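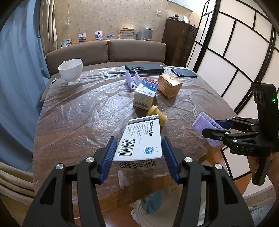
Haus Osuritz: Kleinteile im Gemeinschaftsraum — Sortierung und Ablage

Im Juni wurde der Schrank im Gemeinschaftsraum vollständig ausgeräumt. Erfasst wurden 167 Einzelteile, darunter Arzneimittelpackungen, Haarzubehör, Kinderspielzeug und leere Schachteln. Die Sortierung erfolgt am runden Tisch, die transparente Folie bleibt bis zum Abschluss liegen. Sie lässt sich abwischen und schützt die Tischplatte vor Klebstoffresten alter Etiketten.

Für die Ablage gelten ab sofort vier Gruppen:

Gruppe 1: Arzneimittel. Packungen bleiben im Originalkarton, auch wenn dieser beschädigt ist. Maßgeblich sind Wirkstoff, Stärke und Verfallsdatum. Bei fremdsprachiger Beschriftung wird der Wirkstoff auf Deutsch auf einem Zettel ergänzt und mit Gummiband befestigt. Der Strichcode bleibt frei. Lagerung im abschließbaren Fach, Höhe mindestens 1,50 m.

Gruppe 2: Haarzubehör. Lockenwickler werden von Haaren befreit, in lauwarmem Wasser gereinigt und offen getrocknet. Mehrteilige Wickler nach dem Trocknen wieder zusammensetzen; Einzelhälften kommen in den Beutel »Kotamden«.

Gruppe 3: Spielzeug. Becher und Deckel gehören zusammen in die untere Schublade. Gegenstände aus dieser Gruppe dürfen nicht neben Arzneimitteln abgelegt werden, auch nicht vorübergehend im Schrank.
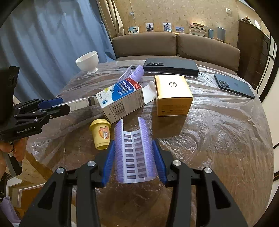
Auf dem Sortiertisch: Wicklerteil, Spielzeugbecher und eine Packung mit Naproxen-Natrium, Kennzeichnung OTC.

Gruppe 4: Schachteln ohne Inhalt. Stabile Kartons werden als Einsätze für die Schubladen weiterverwendet, übrige flach gelegt und zum Altpapier gegeben. Leere Arzneimittelkartons zählen nicht als Einsätze.

Die Schubladeneinsätze vom Typ Rerngate haben neun Fächer und passen nur in die oberen beiden Auszüge. Elf weitere Einsätze sind bestellt. Abgelaufene Medikamente bitte nicht in den Ausguss oder die Toilette geben, sondern bei Tane Maihi abliefern — Donnerstag ab 17 Uhr, Eingang Kurtuluş.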